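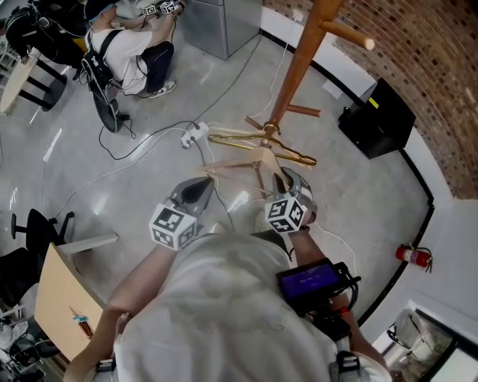

第5讲 挂、叠、晾:衣物养护的常识有多少站得住

本讲接着上一讲的纤维结构往下走。上一讲末尾有同学问,既然羊毛的回弹性这么好,为什么家里老人总说毛衣不能挂。我当时说下次讲,这次就从这里开始。

先说态度。衣物养护这个领域里,建议极多,出处极少。包装背面的话、店员的话、短视频里的话,互相抄来抄去,抄到最后谁也说不清第一个人是怎么知道的。这门课不要求大家推翻这些说法,要求的是每听到一条,先问三件事:机理讲得通吗?有人测过吗?测的条件和你家衣柜像不像?三问都过的很少,大部分卡在第二问。

一、针织物悬挂变形

机理上讲得通。针织物靠线圈套线圈成形,线圈受力后会沿受力方向拉长、横向收窄,纱线在交织点上还会滑移。长时间受自身重量牵拉,有一部分伸长卸力以后回不来,材料课上叫蠕变和残余变形。肩部被衣架两端顶住的地方应力最集中,鼓包就是这么来的。

问题在于“长时间”是多长,“牵拉”是多重。一件200克的细针织衫和一件吸了水的粗棒针开衫,肩部承受的力差得很远,通行的建议却把它们放在同一句话里:毛衣一律平放。我认为后一种情况基本可以接受这条建议,前一种我没有见到过像样的证据。细密的精纺针织衫干着挂一晚会不会变形,各位回家挂一件就知道,用尺子量,不要用眼睛估。

Mirjana Dimitrov 在课程论坛里提过一个反例:她有一件穿了多年的羊毛开衫一直挂着,没变形。这个例子我愿意听,但一件衣服说明不了多少。纱支、密度、肩部有没有加固条、衣架端头的形状,都没有记录。反过来,“我妈挂坏过一件”也一样,大家对自己赞成的例子往往宽容得多。

二、衣架

市面上讲衣架的文章,多半在卖衣架。木衣架“护肩”,金属衣架“伤衣”,植绒衣架“防滑又显高级”。拆开看,真正有影响的是几何形状:肩部支撑面的宽度、端头的弧度、总宽与衣服肩宽是否匹配。一只端头尖的木衣架照样顶出包来,一只够宽够厚的金属衣架不一定差。材质有自己的问题,例如未处理的木材表面可能有毛刺,或者渗出有色物质;有些金属表层破损后遇潮生锈,锈斑在浅色棉布上很难去掉。但这些和“护肩”是两码事,广告习惯把它们混在一起说。

课上传阅的两份宣传页,一份来自 Lornetti,一份来自 Brisasis。请注意 Lornetti 那份的写法:“经测试,变形减少”。减少了多少?和什么比?什么衣服?挂多久?一个都没有。Brisasis 那份稍好,给了一张对比照片,可是左右两件衣服连领口的整理方式都不一样,右边那件明显熨过。照片作为证据的分量,取决于拍之前控制了哪些条件,这一点请记到笔记里,第二次作业会用到。

三、樟木、雪松与“天然防蛀”

啃衣服的是衣蛾和某些皮蠹的幼虫,吃的是角蛋白,所以羊毛、羊绒、毛皮、羽毛有风险,纯棉和涤纶一般没有,除非上面有汗渍、食物残渣。第一步先分清衣服是什么纤维,很多人给一柜子棉T恤放防虫片,这钱花得莫名其妙。

雪松木和樟木的气味物质,在实验室的密闭小容器、高浓度条件下,对低龄幼虫有一定作用。请看清楚这几个限定词。家用衣柜不密闭,门天天开,木块表面的挥发物逐渐耗尽,浓度能维持在什么水平,卖木块的人通常不提。至于在敞开的衣帽架旁边挂一块香木,我看不出除了好闻还能指望什么。

真正有把握的办法比较乏味:收起来之前洗干净,密封,定期翻动检查。冷冻也有效,但要温度够低、时间够长、包装严密,而且家用冰箱的冷冻室开开关关,标称温度和衣服中心的实际温度不是一回事。网上流传的“冻一夜即可”,我不建议照做。

(补充:樟脑丸的成分问题留到化学安全那一讲。这里只提醒一句,萘和合成樟脑、对二氯苯不能混为一谈,几种也不要混着放。)

四、“穿过一次的衣服”

常见建议有三种互相打架的版本:必须立刻洗;不能洗太勤;应当挂在通风处过夜再收。第一种理由是卫生,第二种理由是磨损,第三种两头讨好。

我的看法是,第三种对外套和羊毛制品大体合理。羊毛吸湿能力强,贴身穿一天会吸收不少水汽,摊开晾着能让含湿量降下来,一部分气味也跟着散掉。但“散掉”不等于干净,皮脂和汗里的盐分还在。贴身的棉制内衣和运动衫不适用这条,这类纤维和汗液接触的量完全不同。

有人引用过一个数字,说外套穿满20次再洗最科学。我查了能查到的地方,没找到原始出处。穿20次可能是冬天坐办公室的20次,也可能是夏天赶车的20次,按次数定规则本身就可疑。Kiprono Lema 同学的期中报告追这个数字追了好几层转载,最后停在一篇没有署名的护理小贴士上,写得不错,推荐大家读。

五、一个小练习里暴露出来的问题

去年的学生分组做过悬挂试验:同一款针织衫,一组挂,一组叠,隔一段时间量衣长和肩点。Natnael Berhe 那组报告挂着的衣服伸长了约2厘米,结论写得很有信心。我看原始记录时发现三处毛病。

第一,测量时衣服平铺在桌上,由不同的人铺,铺的时候抻没抻、抻多少,没有规定。软的针织物随手一抹,误差就可能和结果一样大。

第二,挂着的那几件在窗边,叠着的在柜子里,湿度不同。羊毛的尺寸会随含湿量变化,这部分没有扣除。

第三,取下来马上就量。弹性变形里有一块是缓慢恢复的,应当平放一段时间以后再量一次,两个数都报。只报第一个,会把暂时的伸长当成永久的。

这组后来补做了一次,重量由同一个人铺平,伸长变小了,但仍然存在。所以前面第一节说的机理没有错,错在第一份报告对幅度的自信。我更喜欢第二份报告,虽然它没有那么好看的结论。

六、容易写错的几处

“缩水”和“变形”不要混用。前者多指松弛收缩或毡缩,后者在本讲指受力引起的尺寸和形状改变。毡缩不可逆,网上教人用护发素把缩了的羊毛衫“救回来”,能拉开的那一部分多半是松弛收缩,真正毡在一起的救不了。

“透气”描述的是空气通过,“透湿”描述的是水汽通过,商家两个词轮着用,作业里请分开。

“天然”不是一个性能指标,出现在论证里一律扣分。

作业

任选一条你家里流传的衣物养护说法,写一篇短文。要求写明:这条说法最早能追溯到哪里(追不到就写追不到);它依赖的机理;如果由你来检验,控制什么、测量什么、多长时间;什么样的结果会让你改变看法。最后一项不写的,按未完成处理。往年有近半数同学把这一项写成“我会保持开放心态”,这不算答案。

参考文献不得少于5条,其中销售页面不计数。引用 Emberg 养护手册的同学注意,手册里那张“悬挂时间对照表”没有给出测试方法,可以拿来当分析对象,不能拿来当依据。

助教 Shewit Tekleab 负责收作业,文件名写学号加题目。对评分有异议的先找 Shewit Tefera,两位名字相同,发邮件前请看清姓氏,去年寄错的不少。

下一讲:洗涤剂里的酶,以及“冷水也能洗净”到底指多冷。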